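Workshop notebook, December
4 min read
Print this page | E-mail this page

Bench mostly given over to owl boxes again, and I didn't get to the swift bricks at all, so apologies to whoever was hoping to collect those. The Narkport order is for barn owls, and the long boards we had put by turned out to have a nasty twist along one edge. I spent most of the morning planing them flat enough to glue and feeling sorry for myself, and then the light came through the side window and I cheered up a good deal.

Settled on a floor well below the entrance hole this time. The last lot were too shallow, and I do worry about owlets tumbling out before they're ready to fly. The deeper box is heavier and a nuisance to get up a ladder, but once it's on a beam it's on a beam, and the birds won't mind my grumbling.

Glue was slow to grab in the cold. I left the clamps on right through lunch and caught up on the ringing records, which had been sitting under the kettle tray looking reproachful.
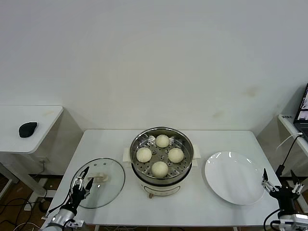 Grusteler wrote back about the entrance holes and would like them left square, with the inside face scored so the young ones can get a grip when they climb up to look out. I'd been rounding the corners off to be kind, but a square hole is quicker to cut and I'm very happy to be told to do less work! Scored the first pair with the corner of a chisel, shallow lines, a finger's width apart. They look scruffy and feel just right.

Weighed down the lid hinge problem again in the afternoon. Rubber strip from an old inner tube has outlasted every metal hinge we've tried outdoors, and it keeps the rain from running in at the back (the hinge on the Alico barn box had rusted solid, and I had to pry the lid up with a screwdriver and a certain amount of bad language). So rubber it is, tacked down close together, with a dab of wax on each tack head.

Finished 2 boxes by four o'clock, apart from the outside treatment. The third is glued and standing in its clamps by the door, so please step around it. There's an inspection hatch still to cut on that one, on the left side as you face it, because the beam it's going on runs hard against a wall on the right.

One more thing before I forget it: box 1223 on the Sarkar list is down as a kestrel box and it's a tawny box. I've corrected it in pencil. Could somebody put it right on the computer? 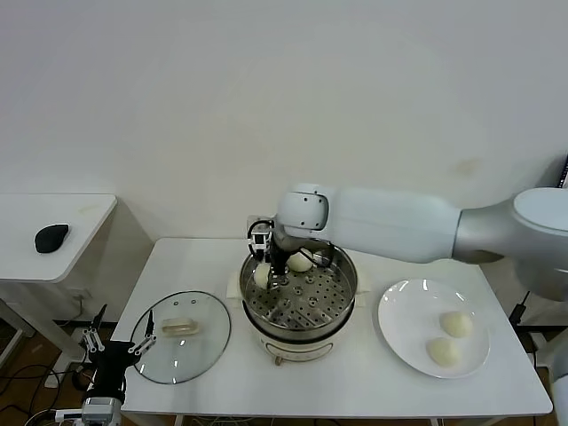

Still to do

- Hatch and catch for the third box
- Coat the outsides only, and leave them to air until the smell has gone
- Order screws, box of 100, the long ones
- Find the good tape measure
- Swift bricks, I promise

Comments

Marsh_edge: We scored ours on the inside too and wish we'd gone deeper. Worth another pass with the chisel.

Tilly P: Is the inner tube from a bike or a car? Bike ones split on me after two winters.

Workshop: Car, Tilly. There's a spare in the loft if you'd like a length of it.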